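September 23, 2023
Soft goods bench, box 2 (mixed accessories)
Entry: B. Lakatos

Continued from the April entry on liners. Box 1 is closed and back on the rack. Box 2 had been waiting on the bench with the flaps open, so first job was to get everything spread out on the liner and stop handling it as one lump.

Contents are the mixed lot from Simer: knitted pieces, hair accessories, loose trims, printed paper. No packing list came with it. Wrote to Simer, no reply yet. Working label for the lot is SM-mixed until they send their own reference.

Liner. Still the red glossy sheet, print side up. Arguments for keeping it: fibers do not catch on it, and pale items stand out well. Argument against, already noted in April: dark red knit on red gloss is hard to find under the bench lamp. Looked straight over it twice today. Dark items sink into it generally once the box wall throws a shadow. A light gray sheet would fix the knit and make the white plush worse. Vida has a sheet in pale green, matte one side. Ask for an offcut before buying a roll.

Box. Back wall is the tall one and has creased vertically, so it bows instead of standing flat. No effect on the floor of the box. It does shade the far strip at any lamp height below 350 mm. Raised the lamp to the top stop and the strip cleared up, but now there is glare on the sheet near the front. Left it there. Do not cut the wall down, the box has to go back to the rack with its flaps.

Sort rule for this lot, same as for box 1:
Plush and anything with pile goes first, before it picks up lint from the knits.
Knits second, cords and loops laid out straight and not tucked under.
Paper and card last, flat, in the Grindero folder.
A label found off its product stays in the box until the product is identified. Do not bin loose labels.

The last line is there on account of box 1, where a size card went out with the scrap and it cost me an evening.

Started with the white hair ring. Fluffy ring, rabbit head mounted on it, gingham bow with two tails. Points to check on this type: attachment of the head, attachment of the bow, recovery of the pile after it has been pressed, condition of the tail ends. Bow tails are the weak part on most of these. A tail that is folded in storage keeps the fold, and steam on a printed ribbon is a risk I would not take without a test piece.
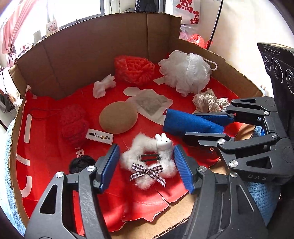 Box 2, SM-mixed. White ring with rabbit head and gingham bow; "miffy" label up and to the left, against the dark red knit.

Label. Small, white, rectangular, "miffy" in black, then a thin divider and a second mark, partly yellow. I read the second mark as "Rosee" but would not swear to the spelling. Entered in the sheet as "miffy / Rosee (?)". Its position in the box proves nothing about what it came off. The rabbit head makes the white ring the obvious candidate, but obvious is how the size card got lost. Look for a tag end or a stub of thread on the ring before pairing them.

Ring, results. Pull on the head: held at 15 N for 20 seconds, no movement at the base. Pull on the bow: same load, slight rotation, came back by hand. Pile: pressed under the small glass plate for 12 minutes, recovered on the upper side without brushing, stayed a little flat on the underside. Second brushing with the soft brush sorted it. Tails: ends clean, no fray. No thread stub found anywhere on the ring, so the label stays unpaired. Ring bagged separately, bag open at the top, bow facing up with the tails flat.

Red knit. Bundle with a thin cord loop coming off the top in the same dark red. Not opened out today. The loop had to be traced by touch more than by eye. Pull test on the loop is due, at lower load than the ring because the cord is thin and I do not know what it is anchored to. Lay it on white card before starting.

Black ball. Fuzzy, round, lies below the knit. Could be a trim off something or a piece in its own right. Checked it for shedding with tape, one strip, and the strip came away with a fair amount of black fiber. It must not go in with the white plush under any circumstances. Own bag, marked.

Tan disc. Flat and round, from the middle of the box. No idea what it belongs to. Listed as "disc, tan, flat" and parked. The pale printed piece beside it is listed as "printed, pale" until I have had it under the lens. If anyone recognizes either of them, write it in the margin and initial it.

Sheet entries made under Osia, tab 2. The tab still has the old column order, with load before duration. I left it alone so the box 1 numbers stay readable, but somebody is going to enter seconds in the newton column eventually. Add units to the header row.

Brush needs replacing. Bristles have splayed on one side and it drags the pile sideways. Used the good half.

Open:
Simer, packing list and reference for the lot.
Vida, pale green offcut, matte side sample.
Knit bundle: open out, photograph on white card, loop test.
Disc and printed piece: lens.
Label: try against the rest of the lot before it gets filed as an orphan.
Lamp: find a height that clears the back strip without the front glare, or put a diffuser on it. Tracing paper would do for a trial.

Box left on the bench with the flaps up. Please do not stack anything on it, and do not straighten the liner until the paper items are in the folder.

B.L.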